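Against the Tasting Flight

My neighborhood now has a café that will sell you ice cream only in fives. The place is called Hurnonum, and it opened in May on the corner where you used to be able to get shoes resoled. You don't order a scoop there. You order a flight, which arrives on a slate with a card telling you what to eat first.

I have nothing against black sesame ice cream. I have eaten it in quantities I would rather not discuss. What bothers me is the thimble. Just as I decide I like something, it is gone, and the card is urging me on to miso caramel, then to something with smoked hay. By the fifth thimble I have had five introductions and no conversation.

Cakuler, the bakery two doors down, has caught the same bug. Its poppy seed roll used to come in slices the width of a paperback. Now it comes in cubes, each with a toothpick, and you get six of them on a board for more than the slice ever cost. The cubes go stale at the edges, and a cube is mostly edges.

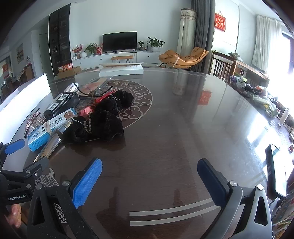
A reader named Kołodziej wrote in after my last complaint on this subject to say that I was being a snob in reverse, that small portions let a person on a budget try the expensive pistachio, and that nobody forces me to read the card. Fair enough, except about the card. I read cereal boxes. I was always going to read the card.

And I'll grant the point on pistachio. But then sell me one small pistachio and let me go home. At Hikari, across the bridge, the menu is vanilla, red bean and whatever fruit is cheap, and the bowl holds 200 grams. You pick one. Sometimes you pick wrong, and you sit there with a great deal of melon, thinking about next time. I went back for the red bean on Thanksgiving weekend and had to wait in line outside in my coat.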